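The Unreliable Mountaineer: Writing and Performing a Comic Tall Tale
Project Report, Creative Writing Workshop II
Submitted by Arash Nouri
Project supervisor: Higinio Contreras
Saturday, June 29, 2024

1. Purpose of the Project

The project set out to produce a short comic story in the first person and to adapt it for reading aloud. The story, "The Descent of Plurkberg," is told by Colonel Famus, a mountaineer who claims to have climbed the highest peak in the kingdom of Mudora by mistake while looking for a bakery. The main question was how far a narrator's claims may be stretched before listeners stop caring what happens to him.

2. Background

The tall tale depends on a speaker who reports impossible events in a calm and confident manner. Workshop readings in the first half of the year suggested that the form works best when the speaker has something to hide. For that reason, Famus was given a rival, the quiet guide Oyelaran, whose version of events is never heard in full but can be guessed at from the Colonel's constant corrections.

3. Drafting

The first draft was completed in February and ran to 4,000 words in six short chapters. Written feedback from the workshop group was favorable toward the opening and noticeably cooler from the fourth chapter onward, where the Colonel fights a goat, loses, and makes the goat his lawyer. Several readers remarked that the jokes in this part could be placed in any order without harm. The supervisor made the same point in stronger terms.

The second draft was cut to 3,000 words. The goat was kept. The avalanche chapter was removed entirely, along with a running joke on the word "crevasse" that had depended on spelling and could not be heard. One long footnote became a spoken aside - a change that improved it, although the rhythm of the following sentence had to be rebuilt.

4. Adaptation for Performance 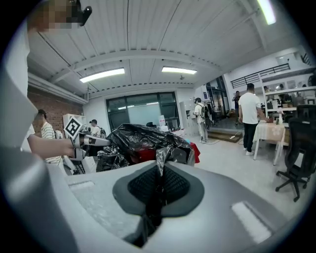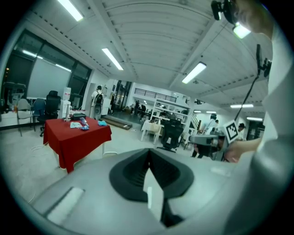

The reading script required decisions that the written version had avoided, chiefly in the cave chapter, where the Colonel describes a vast underground lake that Oyelaran insists is a puddle. On the page, the contradiction is carried by a single line of dialogue. For the stage, a visible object was wanted, and it had to be plainly too small for the description. Black plastic of the sort in the first photograph, a bag crumpled into a glossy mound with highlights along its folds, suits the Colonel's lake well: it shines a little under a light and is still clearly a bag. The script therefore calls for one to be placed on a stool before the chapter begins, and the narrator is directed never to look at it.

Stage directions were otherwise kept short. An early version told the reader when to pause for laughter, and these notes were struck out after the first rehearsal, when two of the pauses were met with silence.

5. Readings and Response

The script was read aloud to an audience on three occasions. Response was strongest at the bakery passage and at the Colonel's speech of thanks to his own boots. The goat's legal advice was received well only at the final reading, after it had been moved to follow the lake. Listeners consistently asked to hear more from Oyelaran.

6. Findings

The audience accepted very large exaggerations when they served the Colonel's vanity. Smaller ones that served only the plot were questioned. Cutting by length alone proved a poor method, and two passages removed in the second draft were later restored in part. The ending remains weak. In its present form, Famus arrives at the bakery and finds it closed, which was guessed in advance by members of the audience at each reading.

7. Further Work

A companion piece in the voice of Oyelaran is planned for next term. It would cover the same climb and is expected to be much shorter.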